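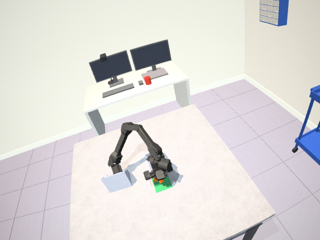
Computer rendering of a robot arm on a white table, with a small orange item on a green surface under the gripper

The Gorkitz Vote is a political documentary film directed by Normand Li and produced by Panance Pictures. It follows a mayoral election in the town of Gorkitz, from the first candidate meetings in February to the swearing-in of the new mayor. The film was released online by Hotus on October 31, 2020. Its running time is 56 minutes.

Background

Gorkitz had been governed by the same mayor for most of Li's adult life. When the mayor announced that he would step down, 2 slates were formed. One was drawn from the sitting council and promised to finish the road and sewer works already under contract. The other grew out of a residents' campaign against the sale of the town's bus depot to Melnyk, a property company.

Li had worked as a radio reporter in the town before turning to film. He had covered the depot dispute for the station and kept his recordings of the council hearings, parts of which are used on the soundtrack. He has said that he first planned a short film about the depot and changed course after the mayor's announcement.

Content

The film has no narrator. It is divided into 3 parts, titled "Signatures," "Doors" and "The Count." The first part deals with the petition drive that put the residents' slate on the ballot, including a dispute over sheets that had been signed but not dated. The clerk's office threw out 200 signatures, and the slate qualified after a hearing.

"Doors" follows canvassers from both slates. Much of it takes place on porches and in stairwells, and the depot sale comes up less often than parking, snow removal and the price of water. A long interview with the outgoing mayor, who declined to endorse either side, is placed in the middle of this part. Melnyk did not give an interview. A letter from its lawyers, stating that the company had acted within the terms set by the council, is read aloud in full.

The last part covers election night and the days after it. The council slate kept its majority, but the residents' candidate won the mayor's office. The film closes with the first meeting of the divided council, where the depot sale is put off to a later date.

Production

Filming was done by Li and one camera operator. Both campaigns agreed to be filmed on the condition that nothing would be shown before the vote. Strategy meetings were left out at the request of the council slate, and Li chose to leave them out for the other side as well.

An early cut ran much longer and contained a section on the history of the bus line. This was dropped from the released version – it was later posted separately under the title Depot.

Release and reception

A planned theater screening in Gorkitz was canceled, and the film went straight to streaming. Local reviewers praised the canvassing scenes and the decision to read the company's letter without cuts. Some viewers on the council side objected to the opening part, which they felt gave too much time to the petition and too little to the clerk's reasons for rejecting signatures. Li answered that the full hearing was public record.

The film has since been used in civics classes at the town's high school.

See also

Depot (short film)
Gorkitz town council
Petition drives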